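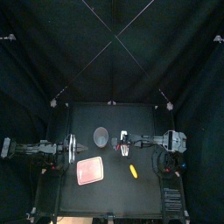 Dark fabric over the black tabletop, strings crossed up top, brackets along the back edge.

Blackout tent for a tabletop

For when you want no window light and no busy background behind your stuff. Took me one evening in August, went faster the second time.

What you need
Black cloth, the thicker the better. I used the Duvico blackout, sold by the yard
Light frame poles
Corner brackets. Mine are from a Kassa shelf kit
Thin pale string
Clamps, scissors, iron

1. Table first. Wipe it down. Black top is best, a pale one bounces light back up into the cloth.

2. Brackets on the back edge. One in each corner, one in the middle. Snug but not all the way tight yet, you'll be nudging them.

3. Poles in. Then the upper brackets, one left, one right, same height. Measure it, don't eyeball it. I was off by 3 inches the first time and the whole roof leaned.

4. String. Run two pieces corner to corner so they cross in an X over the table. Pull hard, double knot. Leave 6 inches of tail on each so you can retie later when they go slack (they will).

5. Iron the cloth. Low heat, from the back. Skip it if you're in a rush, soft folds are fine. Sharp packing creases catch the light tho.

6. Drape. Seam goes at the back, straight down the middle. Let the sides hang past the table toward the floor. Cut long, trim later. I left 30 inches extra per side and used most of it.

7. Clamp the cloth, then go back and tighten teh brackets.

Check for leaks
Room lights on, head inside, look up. Pinholes at the seam get black tape.

Sagging roof? Retie the strings before you buy more poles. Cloth too short in front, just pin on a strip.

Wash it at 70 F or colder, hang dry. Mine shrunk in the dryer.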